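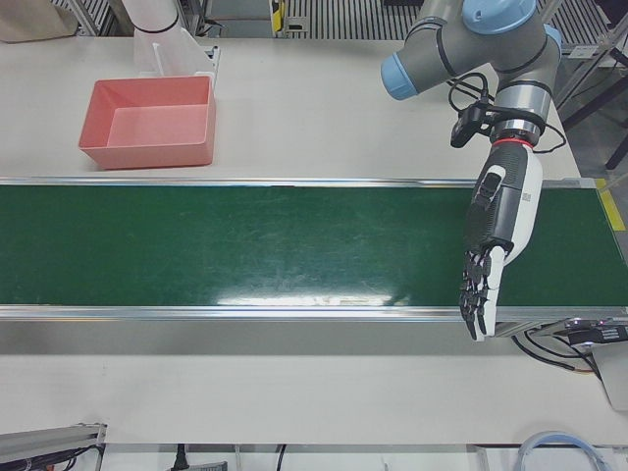 Bevton Robotics Lab, Young Visitors' Pages

What Happens on Open Day

Once a year, in February, the robotics lab in Bevton opens its doors to families and school groups. This page is for children who are coming on a visit, or who came and want to read more about what they saw.

The stop most children ask about is the conveyor table. It has a long green belt, a robot arm that reaches over it, and a hand with black fingers at the end of the arm. The people who work on it call the whole setup Saarinen. The job of Saarinen is to pick things up off the belt and put them in a bin.

Why is picking things up hard?

You pick things up all day without thinking about it. When you reach for a cup, your eyes find it, your arm moves to the right place, and your fingers close just hard enough. If the cup starts to slip, you squeeze a little more.

A robot has to be given a way to do each of those steps. It has to find the object, work out how far away it is, move the arm there without bumping into anything, close the fingers, and then check whether it is holding something. On a moving belt there is one more problem. By the time the arm gets there, the object has gone somewhere else. The robot has to aim for the place where the object is going to be.

You do the same thing when you catch a ball. You put your hands where the ball will arrive.

The parts of the robot

The arm. A robot arm is a chain of stiff pieces with joints between them. The joints do the work that your shoulder, elbow and wrist do. On our arm, some of the joints have light blue caps, so they are easy to find. Inside a robot joint there is usually a motor that turns it and a sensor that measures how far it has turned.

The camera. Look for a small black box strapped to the silver part of the wrist. A camera on the wrist moves with the arm, so it gets a closer view as the hand comes down. This is a bit like having an eye on the back of your hand.

The hand. Many factory robots have a simple gripper with two flat jaws. Those are good for boxes. A hand with fingers can hold more shapes, such as a ball or a bottle, but there are more parts to control and more ways to get it wrong. When the hand is waiting, the fingers hang down and point at the table.

The code. On the white part of the hand's forearm there is a small square printed code. Codes like this can be read by a camera or a scanner, in the same way a store scanner reads the label on a box of cereal.

The bin. The pink bin stands behind the belt. At the start of a demonstration it is empty.

What you will see

A demonstration takes 14 minutes. The first one starts at 10 in the morning. You stand behind the line on the floor and a member of the team talks you through it.

First, the arm moves into place over the empty belt and stops. The team checks the robot and the belt. Then the belt starts and objects are put on it, one at a time. We use 7 objects, and they are all things you might have at home, such as a sponge, a plastic cup and a tennis ball. The robot tries to pick up each one and drop it in the bin.

It does not always work. Soft things can fold up in the fingers, and round things can roll. When the robot misses, the object goes on to the end of the belt and the team puts it back at the beginning. Misses are useful to the team, who save the measurements from each try and go over them later.

After that there are questions. Children aged 13 and up can also sign up for the programming table, where you write a short set of instructions for a small practice arm made by Vondance. Places go quickly, so sign up when you arrive.

Staying safe near a robot

A robot arm is strong, and it may start moving when you do not expect it. Stay behind the line, even when the arm is still. Keep bags and coats off the tables. Do not touch the cables. If you drop something over the line, tell a member of the team and they will get it for you.

Try it at home

You need a partner, a tray and a sponge.

Put the sponge on the tray in front of you and close your eyes. Your partner is the camera and you are the arm. Your partner may only say left, right, forward, back, down and close. See how many instructions it takes before you are holding the sponge. Then swap places.

Now try again while your partner slides the tray slowly along the table. Does "left" still mean the same thing by the time you have moved?

Words to know

Conveyor: a belt that carries things from one place to another.
End effector: whatever is fixed to the end of a robot arm. It can be a hand, a gripper, a paintbrush or a tool.
Sensor: a part that measures something, such as light, distance or force.

Getting here

The lab is on Grirnmont Road, on the ground floor. Use door 2, which has a ramp. Children under 13 must come with an adult. School groups need to book ahead through the office.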